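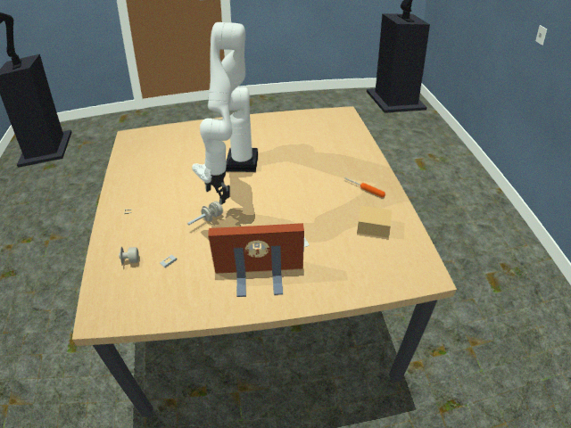

One student asked after the last lecture whether a town has to charge every household the same price for water. It does not, and most towns don't. Today's notes cover the three common rate designs.

Flat fee. Each home pays the same amount per month, whatever it uses. Hundonberg billed this way until it put in meters.

Uniform rate. Each gallon costs the same. The bill is gallons times price, plus a base charge.

Block rate. The first 3,000 gallons are cheap and the rest cost more. In the Renell problem, a home that uses 3,362 gallons pays the higher price on 362 gallons only. Many people get this wrong and apply it to the whole amount.

Fixed costs (pipes, pumps, debt) do not fall when use falls. Keep this in mind for the Pelletier reading.

For next time: read chapter 3 and do the Drivov worksheet, 50 points. Show your units.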